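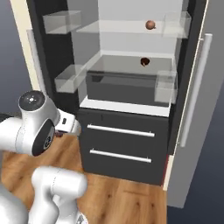 Plikavden fridge scene, both doors open, arm parked to the left. Two items on the shelves, default lighting.

I have had the Plikavden kitchen pack on trial since April and have put enough hours into it to say something useful. It is a simulation add-on from Trokico: a set of jointed appliances, a few arm models and a task runner that resets everything between attempts. I bought the single-seat licence myself.

Installation was dull, as it should be. The download is large and the first launch compiles shaders for long enough to make tea. After that a scene loads in four seconds on my machine, which has a mid-range card and is not new. The older Disunow pack I used last year took 53 seconds for a comparable kitchen and leaked memory on every reset.

The fridge is the best asset in the set. Both doors are separate joints with their own limits, and the friction can be set per hinge. The long bar handle on the right door stands off it on brackets, so a gripper has a real gap to work with. In the Disunow version the handle was a solid block stuck to the panel, and any grasp you trained on it was worthless elsewhere. The door bins and shelves are translucent, a fair test for a depth pipeline. Mine did badly. I consider that my problem, but it would be helpful if the pack had a switch to make them opaque while debugging.

Collision meshes are mixed. The shelves are fine. The door bins use a convex hull by default, so objects placed in them sit on top of an invisible lid until you swap to the decomposed mesh in the config. This is on page 469 of the manual, under a heading about rendering. A small round item on a shelf also tends to creep sideways if the solver step is left at the default. Halving the step stopped it – at the expected cost in speed.

I ran the supplied door-opening task 100 times with the stock controller. I won't publish a success rate, as the randomisation seed turned out to be fixed and I had in effect run the same few starts over and over. Set the seed yourself before you trust any number from it.

Documentation aside, support has been decent. The pack is resold here by Nguyen-Tran, who answered my question about the hinge limits the same afternoon and sent a patched file. The limits had been entered in degrees where the loader wanted radians.

I would not pay for the multi-seat licence yet. For one person working on articulated objects, the fridge alone justifies the price, and the oven might once its door stops falling through the floor. I am moving on to the drawers next, starting with the lower cabinet, and will add results to this post when I have them.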